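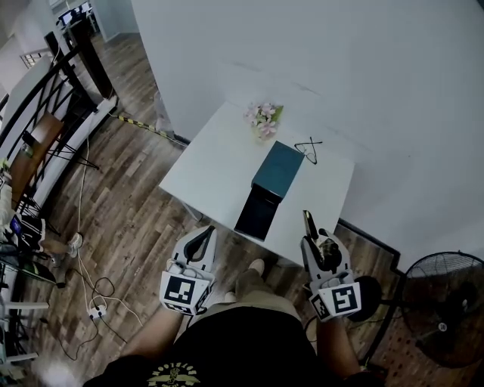
A gripper in each hand, and a box and a pair of glasses on the table. Windby, upstairs.

Glenys Jenkins has packed eyeglasses for 17 years. Frames in, cloth in, lid down, next. She did it at Harries before Windby bought the place, and she did it through the move, and in March her supervisor asked if she'd like to come off the line two days a week and teach it to a machine.

"I said teach it how, I can't even work the printer."

The way it works now, she goes upstairs, picks up the grippers and does her job. Same job, more or less. Open the box, pick up the glasses, put them in, close it. Then again. The recordings go to Eltine, the firm building the packing cell, and Eltine's people send back notes. Some of the notes make her laugh. One asked her to stop hesitating.

"I wasn't hesitating, I was looking at the hinge. You look at the hinge. If it's sitting wrong you don't push it."

They talked about that one for most of an afternoon, she says. The hinge look stayed in.

Her best day so far is 362 repeats. On the line she'd do far more than that with her own fingers, and it bothers her. "You feel clumsy. Like packing with oven gloves on. First week my wrists were killing me, now it's my shoulders." She gets a break every half hour, which she had to ask for. Twice.

Witold Adamczyk runs the floor at Windby and signed off on the project. Quick talker, checks his phone a lot, was late to our meeting and said sorry three times. He puts the case for it simply. Orders are up, the packing jobs are hard to fill, and the last round of hiring got him two people, one of whom left before lunch.

"People think I woke up one day wanting robots. I wanted packers."

So what happens to the packers he's got? There are 94 people on site, and he says none of them loses a job over the new cell. Is that in writing? A pause. "It's in an email." Jenkins has seen the email. She would like it to be in something better than an email.

What has changed already is smaller stuff. The rota, for one. With Jenkins upstairs two days a week somebody has to cover her spot, and the cover isn't as quick, and the others notice. There was some grumbling about pay too. She gets a bit extra an hour for the recording work and at first only she had been asked. Now it's open to anyone on packing who wants to try. Four have put there names down.

"That calmed it," Adamczyk says. "Should of done it from the start."

The first cell is due at the Grevorano site, the smaller one, where it'll handle one style of case and nothing else. No soft pouches. No kids' sizes. Adamczyk expects it to be slow for months – he's told the owners so and they didn't love it. Someone will stand next to it all shift, clearing jams and doing the odd ones by hand. That's a new job with a new grade, and nobody has settled what the grade is.

Would Jenkins want it?

"Depends what it pays. And if there's a chair."

She does like parts of the upstairs days. It's quieter. She gets asked things. In all her time on the line, she says, not one person had asked her why she turns the glasses the way she does before they go in. (Arms toward you, so the lenses don't drag.) The Eltine people asked in the first hour and wrote it down.

It's the downstairs days she thinks about more. Her line manager has started talking about targets again, and she wonders who the numbers will be compared with a year from now. "Me against Diane, fine. Me against that thing, it doesn't go for a wee."

Adamczyk says there'll be no comparing. He'll put that in an email too, he says, and then laughs, and then says no, he'll put it up on the board.

Interviews done at Windby on 19/09/2024, edited for length.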